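Teaching a two-armed robot to shut the fridge

Part four of the Bekwood build notes

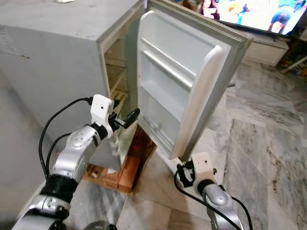 By now you should have both arms bolted on, both grippers closing when told, and a robot that has not yet hurt anyone. Closing a fridge door is a good first proper task: one hinge, one direction, no crockery. Start with a small fridge, and start with it empty. Mine has two bars across the inside of the door and a deep bin at the bottom, and I'd rather the robot met those with no milk in them. It also stands on a base of cardboard and wood, so check that yours doesn't rock before you let a motor lean on it.

1. Open the door wide by hand and mark the floor where the robot's base sits. Masking tape will do. I skipped this and spent an evening blaming the software.

2. Set the arm speed to 28 per cent in the Herex panel. It will look painfully slow. Leave it alone.

3. Bring the left arm up to the gasket side of the cabinet and save that as the "near" pose. Keep the fingertip off the rubber itself, as gaskets tear and the replacement costs more than you'd think.

4. Bring the right arm in low, by the bottom corner of the door, and save that as "push". Low is easier on the shoulder motor. Ulises Valderrama, who has the same arms, pushes from the top and gets through a lot of shoulder motors.

5. Check the cables at both poses. They need enough slack to reach and not enough to catch the door. If a loop hangs down, one clip on the forearm sorts it out.

6. Move the left arm clear BEFORE you run the push. The door has no opinion about what it closes on.

7. Run the push with your hand on the stop button. Allow 46 seconds at this speed.

If the door stops just short, add a little travel at the end of the push and try again. If the whole fridge slides, you've added too much. Nelly Cuervo wrote in June to say her robot's base slid instead, on a tiled floor, and a rubber mat from Trovville cured it. On shiny tiles I'd lay one from the start.

Once it works ten times in a row, put something in the door. Something plastic.

Part five covers opening the thing, and will be longer.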